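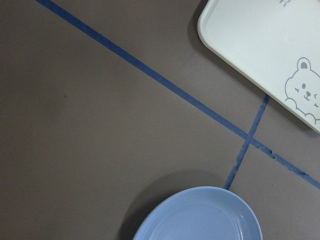
Wrist camera trials, Kuritz bench

Mar 9, 2021 - Stepan Kushnir

Home | Data | Tools | Licence

README

189 short recordings comparing 2 wrist cameras, the Brivik and the Vidmar, on one arm at Dosbridge. The job is moving things between the white tray and the blue dish, which sounds easy until you watch the arm try it.

The blue tape is for lining up the view before each run. The long strip is ragged towards one end. Please don't tidy it - both cameras lock on to the tatty bit better than anything I've printed for them.

Known faults

- The Vidmar loses focus close to the table, then finds the bear on the tray and stays there.
- Brivik colours drift after a restart.
- 4 recordings from December have no gripper readings. My fault.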